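3.2 Pass-through of crude prices to small workshops

The second question of our study is how fast a change in the price of crude oil reaches the small manufacturer. Most earlier work looks at the fuel station, where the answer is known quite well. Much less is written on firms which buy oil only in a hidden form, as plastic parts, as packing material, or as the transport charge on an invoice.

We asked small workshops in the districts of Plallow and Wonden to give us their purchase records. In total 52 workshops agreed. They make or repair household goods, mainly clocks, lamps and small furniture, and none of them has more than eight employees. For each workshop we built a monthly index of input costs, in which the month of December before the first survey is set to 100. Months with fewer than five invoices were left out of the index.

The transport charge reacts first. In both districts the two large carriers use a fuel clause, and the clause is adjusted at the start of every month. A rise in crude is therefore visible in the workshop's costs already in the following month. The fall is slower. We find the same asymmetry that is described for retail gasoline, but it is stronger in Wonden, where only one carrier serves the outer villages.

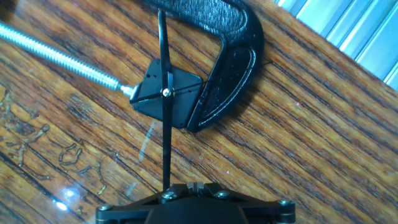
Figure 4. Clock movement and clamp on a wooden tabletop.

For molded parts the picture is less clear. Wholesalers such as Stöcker keep a printed price list and change it twice a year, so the index stays flat for a long time and then makes a step. The size of the step depends on the average crude price of the whole half-year and only weakly on the last month. A short peak in the oil market, even a high one, may leave no trace in these prices. Workshops that order from Valtisetti, which sets a new price for each order, show a smoother path with a delay of one quarter.

This difference matters for how the output decisions of producing countries should be judged. If supply is increased in small monthly steps, the buyers with a fuel clause will feel each step, while the buyers with a fixed list will feel only the sum of them. An average over all workshops hides this - and we think it is one reason why earlier estimates for small firms do not agree with each other.

We tested also whether the workshops pass the higher cost to their own customers. The coefficient is positive but small, and in Plallow it is not significant. The results by type of product are given in Section 3.3.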